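Company News | Housewares & Home Storage

Diltar to Move Lania Shelving Production to Cullavico Plant in October

CULLAVICO, 11 July 2022 – Diltar, a maker of home shelving and closet hardware, said today that it will move production of its Lania shelving line from its Torres plant to its larger site in Cullavico. The first Lania units built in Cullavico are due to ship to stores in October.

The Lania line includes wall shelves, corner shelves and freestanding bookcases. It has been made in Torres since Diltar bought the brand. The company said demand for the bookcases has grown past what the Torres building can handle, mainly for lack of warehouse space. Finished stock is now trucked to Cullavico for storage and then shipped out again to retailers.

"We have been building shelves in one town and storing them in another, and we pay for the trip," said Salvador Paiva, general manager of Diltar. "Putting the work and the warehouse on one site takes a few days off most orders. Stores have been asking us for that."

All Torres employees have been offered jobs at Cullavico at their current pay and with their current seniority. Roughly 80 people work on the Lania line today. Diltar will run a free shuttle between the two towns for the first 2 years, with departures timed to the start and end of each shift. Employees who choose not to move will receive a severance package based on length of service.
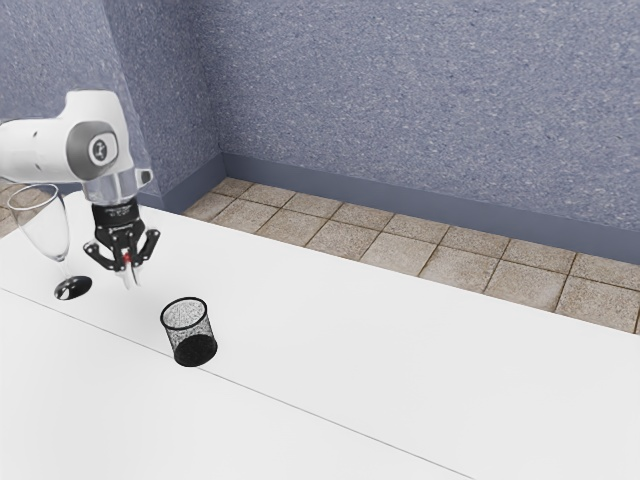

The Torres building will stay open as a parts and returns center. Customers who need replacement brackets, shelf pins or back panels will still order them from Torres, and the phone number and mailing address for parts will not change. Diltar said it has no plans to sell the property.

The company is also making several changes to the Lania line as part of the move. The tall bookcase will come with five shelves in place of the current four, at the same overall height. The wall anchors packed with each bookcase will be replaced with a heavier type that fits both drywall and masonry. Assembly instructions have been rewritten and will be printed in larger type – a common request in calls to customer service.

Prices for wall shelves and corner shelves will stay the same through the end of the year. The price of the tall bookcase will be set before the first shipment, and retailers will be told in writing. Shelves bought for older Lania bookcases will still fit, and the existing finishes will all carry over.

Retailers with open orders do not need to do anything. Orders placed before the move will be filled from stock already in the Cullavico warehouse. Some stores may see short delays on corner shelves while the last of the equipment is moved, and account representatives will contact those stores directly.

"The product people know is staying the same in the ways that count," Paiva said. "Same finishes, same warranty, same people answering the phone in Torres."

About Diltar

Diltar makes shelving, closet rods and storage hardware for the home. Its products are sold through independent hardware stores and furniture retailers. Retailers can reach the company through their account representative. Press questions can be sent to the communications office in Cullavico.

Comments

marlene_k: Will the new shelf pins fit the old bookcase? I lost two of mine when we moved.

Diltar Customer Service: Yes, the pins are the same size. Please call the parts desk in Torres and they will mail you a set.

R. Dunning: Glad to hear about the instructions. I had to use a magnifying glass on the last one.

torresresident: Does the shuttle stop on the north side of town or only at the plant? My husband is on the early shift and the letter he got didn't say.

Last updated: July 2022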